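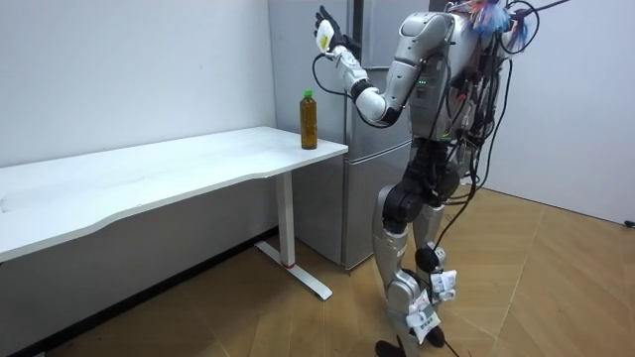

How to Fit a Desk Beside the Refrigerator (and Still Like Your Small Room)

When we moved into the apartment, the only wall long enough for a desk was the one the refrigerator had already claimed. I spent a good few weeks pretending I'd find another spot. I tried the bedroom, where the desk blocked the closet, and I tried the hallway, where everybody bumped into it, and in the end I came back to the kitchen end of the main room and made my peace with a tall silver neighbor. A couple of years on I'm really quite fond of the arrangement, and since several of you have written to ask how to do the same, I thought I'd set it all down properly, with the mistakes left in.

What you'll need

A desk with straight legs and no side panels
A tape measure
Painter's tape
Felt pads for the feet
A small level
Two adhesive cable clips, or more if you have a lot plugged in
A soft cloth and a little dish soap

Start with the refrigerator

I know it's tempting to begin with the desk, as that's the fun part, but please start with the refrigerator. Find the manual, or look up the model on the maker's website, and see how much breathing room it wants at the sides and the back. They vary more than I expected. Ours came with the apartment and had no papers at all, so I wrote to the landlord, Gijs Geerts, who very kindly dug out the booklet and left it in my mailbox. Write the gap down on a piece of tape and stick it inside a cabinet door, where you'll find it again when you next move things.

Then open the refrigerator door as far as it will go, and pull out every drawer and shelf you'd ever want to wash. Mark the furthest point of the door's swing on the floor with painter's tape. Whatever else happens, the desk and the chair have to live outside that line. If the hinge is on the desk side you'll have an easier time. If it's on the other side, you'll be opening the door toward yourself while you work, and you may want to see if the hinges can be swapped over. Many of them can, and it's a slow but perfectly doable job with the power off and the shelves emptied.

Choose the desk

Mine is an Evden, bought secondhand, and the top is 60 centimeters deep. That's on the shallow side if you like to spread papers out, but a deeper one would have poked past the front of the refrigerator and I'd have caught my hip on it every single morning. I'd been all set to buy a much handsomer one from Van Wijk, with a top of 80 centimeters, and I even taped its outline on the floor and lived with it for a weekend. I'm so glad I did! By Sunday evening I had walked straight through the tape more times than I'd like to admit.

So do tape it out first. Set a dining chair inside the outline, sit down, get up, carry a laundry basket past, and make yourself a sandwich. You'll know.

As for color, I went with white. A light wooden floor and a white desk do a great deal for a small room, and pencil marks and coffee rings come off with the soapy cloth if you catch them the same day. If you leave them until the next day — well, I have one ring by the left-hand corner that I've stopped fighting.

Protect the floor before you move anything

Wooden floors dent and scratch so easily. Sweep first, every corner of it, as one bit of grit under a desk leg will leave a line you'll look at for years. Turn the desk on its side on an old blanket, wipe the feet, let them dry, and press on the felt pads. Give the glue an hour or so before the desk goes down. Then lift it into place with a friend at the other end. Please don't drag it, even with the pads on.

Lay the level across the top once it's standing. Our floor slopes a touch toward the window, and I needed a second felt pad under one leg to stop the pens from rolling.

Sort out the plugs

The refrigerator should keep a wall outlet to itself. Run the desk things from a different outlet, and clip the cords along the back edge of the desk so that nothing hangs down where your feet go. I used the Omton clips, which hold well, though they do need a clean, dry surface. Leave a bit of slack at the end so you can still pull the desk forward to sweep behind it.

Living with it

The hum bothered me for the first few days and then I stopped hearing it. If yours is loud, check that it's standing level and isn't touching the wall or the desk, as either one can set up a rattle.

Crumbs will find their way over from the kitchen side. I wipe the desk down every evening when I do the counters, and I keep drinks on the side away from the keyboard. A little Memton lamp takes care of the light after dark, when the tall side of the refrigerator throws a shadow across the work surface.

Twice a year I pull the desk out, sweep, replace any felt pads that have gone flat, and vacuum the dust from behind the refrigerator while I have the room to get at it. The next round is down for August, and I have a fresh packet of pads waiting in the drawer.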